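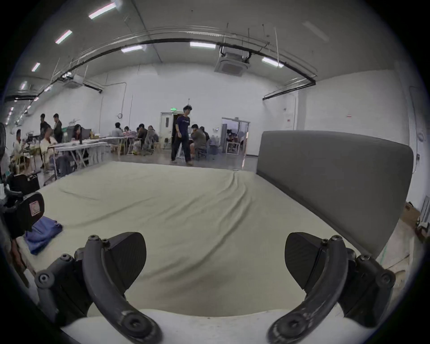

Trovley Local History Board > Houses and Estates > Did the Llewellyns really get Grolau for "service at the siege"?

keegan_t
Posted 15 August 2020, 10:12
I've been reading the booklet they sell in the church at Grolau and I'm not convinced by page one. It says the manor was granted to Rhys Llewellyn in 1403 "in gratitude for his courage at the siege" and that the family held it without a break until the house was sold. No source is given. Which siege? Granted by whom? It was a year when half the country was up in arms and land was being taken off people as fast as it was being handed out, so I'd expect a bit of paper somewhere. Has anyone seen one?

Burgi Kuster
10:40
The booklet is copied nearly word for word from the Victorian parish history, mistakes and all (it even keeps the wrong spelling of the mill). The vicar who wrote that was a guest of the family most summers. Draw your own conclusions.

becacad
11:05
Bit harsh on the vicar. He had the run of the muniment room before the fire and he may well have seen a charter that we can't. Just because it's gone doesn't mean it never existed.

keegan_t
11:21
Fair, but he quotes other documents at length. He gives us a whole page of a quarrel over a fishpond. Then we get to the grant that made the family and it's one line with no witnesses, no date beyond the year and no rent. Would you skip that if you had it in your hand?

Efa Gape
11:58
There is a rental for Grolau, later than the supposed grant but within living memory of it. I went through it a few years ago for something else. The Llewellyns are in it as tenants of 30 acres at the Brorkero end, paying like everyone else. Nothing about them holding the manor. The demesne is down as being in the lord's hand and the lord isn't named, which is maddening.

becacad
12:15
Could be a junior branch though? There were Llewellyns all over that valley.

Efa Gape
12:31
Could be. It's not exactly a rare name. I'd want to see the elder branch somewhere before I believed in them.

carys.w
13:02
My nan worked at the house before it was sold and she was always told the story with a sword in it. The king handed over the sword and the deeds together, and the sword hung over the stairs. I do remember the sword.

Burgi Kuster
13:09
The sword is in the sale catalogue. Lot 4, "a cavalry sword, the scabbard dented". I wouldn't hang a medieval land grant on it.

carys.w
13:17
I wasn't hanging anything on it, I was saying what people were told! You can be a bit much, Burgi.

Burgi Kuster
13:30
Sorry Carys. The family stories are worth having, I only meant the sword is too late to help. Did your nan ever mention papers being kept in the house?

carys.w
13:52
A tin trunk on the back landing. She wasn't allowed to dust it. No idea where it went – the cousins cleared that side of the house.

keegan_t
14:20
So we've got a family paying rent on a small holding, then a gap, and then by the Tudor tax lists they're at the top of the parish. To me that looks like they bought their way up and somebody invented the siege afterwards. There was plenty of that going on when the heralds came round asking for pedigrees.

becacad
14:44
You're doing what you accuse the vicar of, Keegan. There's no deed of purchase either. "Looks like" isn't a source.

keegan_t
14:51
Never said it was. I'd still put money on it.

Efa Gape
15:36
Beca is right that we can't show a purchase. What we can do is check whether the manor was in the Crown's gift that year at all. If the previous holder wasn't a forfeited rebel, nobody at court had it to give away, and the siege story has a real problem. The patent rolls for the reign are in print and indexed. I looked under Grolau and found nothing, but the clerks spelt Welsh places however they liked and I only tried 3 spellings.

Burgi Kuster
15:49
Try it under Brorkero as well. The two were run as one manor for a long time and the mill always stayed with Brorkero, even after the split.

Efa Gape
15:55
Good thought, hadn't tried that.

becacad
16:10
And look for the man as well as the place. He won't be under Llewellyn if the clerk took that for his father's name.

keegan_t
16:28
I can get to the library at Trovley next week if they're letting people in again. I'll take the index volumes and go through both places and every Rhys I can find. If there's a grant I'll post it here and buy the booklet a second time.

carys.w
16:33
I'll ring my cousin about the trunk. Don't hold your breath, he thinks the internet is after his furniture.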